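Koskela School – Student Voice Meeting, Minutes
17/01/2021, held online
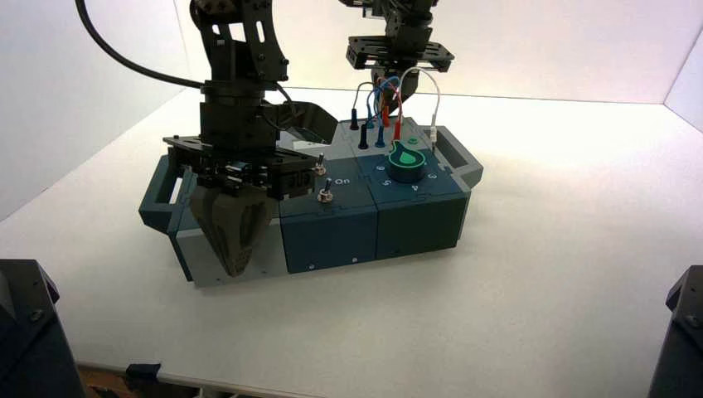
Heikki Laaksonen opened the meeting and thanked all 34 class reps for joining on a weekend – a wonderful turnout!

1. Kindness Charter. The survey drew 808 comments, and reading them was a joy. Reps agreed on 5 promises for the charter. Derska House will write the final wording.

2. Assemblies. Wesau House asked for students to lead one assembly a month. Everyone was in favor. The first theme will be "Listening when we disagree."

3. Elections. The vote for head students moves to May. Speeches stay at two minutes, after a lively debate.

4. Reading buddies. 105 students have signed up, which is fantastic. Pairs to be posted by Friday.

Action: H.L. to send the draft charter to families.

Any other business: lunch line rules held over to next time.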